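Finding the cause of a stalled grip on a folding wooden rack

Applies to the Flenico two-finger gripper running Bultex control software, version 4 or later. You will need a hex key, a soft cloth and access to the event log.

The arm closes on a wooden leg, the fingers make contact, and then the whole job stops with code 303. The log calls this "grip not confirmed". It means the controller saw the fingers stop moving but did not get the force reading it expected. Most people raise the force limit and try again. Leave the limit alone until you have been through the steps below, as too much force on softwood will crush the end of the leg.

Step 1. Make it safe

Press the stop button before you reach in. A 303 stall leaves the motors powered, and the fingers may close further if the controller retries. Hold the rack with one hand while you release the grip from the pendant, or it can tip when the fingers let go.

Step 2. Check where the fingers are holding

Look at the wrist camera view saved with the fault. The fingers should press on both sides of the leg. If they are on a rounded end, the contact area is small and the force reading will wander.

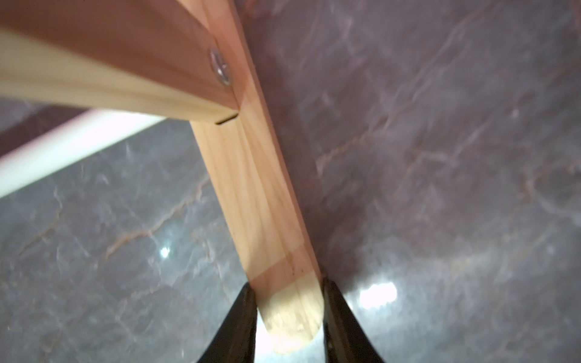

Fingers closed on the lower end of the leg, with the screwed joint further up.

If your grip point is this low, move it up the leg, but keep clear of the joint. A finger that lands on a screw head can give the same code.

Step 3. Check the finger faces

Wipe both faces with a dry cloth and look for splinters or worn edges. Tighten the 2 fixing bolts on each finger. Almost half of the stalls we logged in March cleared at this point.

Step 4. Zero the force reading

Open the fingers fully with nothing between them. In Bultex, go to Tool, then Force, then Zero. Wait for the reading to settle before you save. If it keeps drifting, stop here and have the sensor looked at.

Step 5. Try the approach again at low speed

Jog the arm down with the fingers open and stop short of the rack. Check that both fingers have a clear path, particularly where there is a wall or a basket close by.
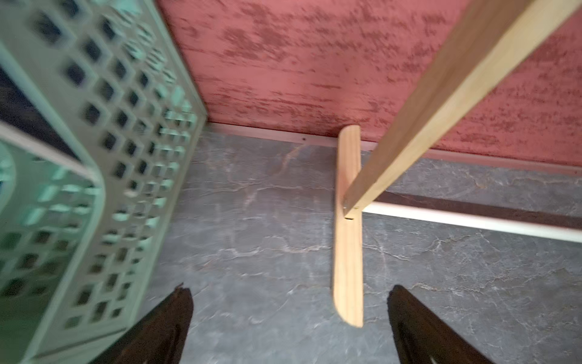 Seyoum wrote in to say that step 4 did nothing until the cable at the wrist had been reseated, and that the code came back every time the arm turned past a certain angle. If yours only stalls in some poses, check that plug before you zero anything.

Step 6. Clear the fault

Reset the code, run the grip at low speed, then return to normal speed if it holds. Note the grip point and force limit in the log.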